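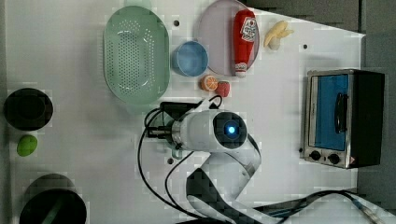
Hallstead Toy Library

February 14, 2021
4 min read

This site uses cookies to remember your preferences. Accept | Manage settings

1/ The Play Kitchen collection at Hallstead Toy Library reopens to borrowers this month. This thread sets out what the collection includes, how kits may be reserved, and how they should be returned. Please read it through before placing a request.

2/ Play Kitchen items are lent as kits. Every kit has a number and a printed contents card. Kit 57 has been the most requested by families with children in preschool, and a waiting list is now open for it.

3/ The kits combine serving pieces, pretend food and small toy appliances. Pieces on the table in the photo include a mint-green colander, a light-blue bowl, a round plate in a pale lavender gray, and a red ketchup bottle with a white cap.

4/ The orange half and the strawberry belong to the fruit group. Fruit is listed on its own section of the contents card and travels in a drawstring bag. Please keep it in the bag between play sessions if there are younger children in the home.

5/ Age guidance: the smallest food pieces are not suitable for children who still put objects in their mouths. Families with a child under three may ask for a kit with the fruit group held back. The desk will note this on the loan record and no further form is needed.

6/ Loan period. Play Kitchen kits are issued for two weeks and may be renewed once, provided no other member is waiting. Renewals can be made by phone or at the desk. Messages sent to this account are not treated as renewals.

7/ Collection is from the Gasside branch only. The MacPherson Room remains closed to the public while shelving is replaced, and kits formerly kept there have been moved. Members who usually collect from MacPherson do not need to re-register.

8/ Cleaning before return. Wash bowls, plates, cups and colanders by hand in warm water with ordinary dish soap. Rinse, and dry with a clean cloth. The holes in a colander dry more slowly than the rim, so allow it extra time on the rack.

9/ Toy bottles should be wiped with a damp cloth and must not be soaked. Labels lift at the corners when left in water and the library is not always able to replace them. This applies to ketchup, mustard and any other bottle with a paper or film label.

10/ Toy appliances are also wiped only. Remove batteries before returning the kit and keep them at home. Kits are issued without batteries.

11/ Please do not use bleach, scented wipes or a dishwasher on any part of a kit, including pieces that appear sturdy enough for it.

12/ Checking in. Staff lay out each returned kit on a table and compare it with the contents card. Members are welcome to wait while this is done, though it is not required. Where a piece is missing, the borrower will receive a note giving its name as shown on the card.

13/ A missing piece does not lead to a charge on the first occasion. We ask that members look under furniture and in other toy boxes and bring the piece in when it is found. Strawberries are the most frequently reported item.

14/ Several members have asked whether pieces from their own play kitchens may be added to a kit. We are unable to accept this. Pieces of unknown origin cannot be put into circulation and will be returned to the family if they can be identified.

15/ Donations of complete sets are accepted by appointment. Sets should be clean and free of cracks. Partial sets may be offered to Plondora, our exchange shelf, where members can take odd cups, lids and plates to use at home.

16/ Group loans. Child care providers and playgroups may borrow up to two kits at once. Requests for October, when demand from new groups is highest, should be made well ahead. A signed group agreement must be on file.

17/ Suggestions for play at home are printed on the back of each contents card. They include sorting dishes by color, setting a place for a guest, and taking an order and serving it. Spanish and large-print versions are available on request.

18/ The Gasside desk is at 69 Gasside Road. Reservations may be made there in person or by phone during opening hours. Replies to this thread are read but may not be answered individually.

Related items
Returning puzzles and board games
Plondora exchange shelf: what may be left and taken
Shelving work in the MacPherson Room
Group agreement for playgroups and child care providers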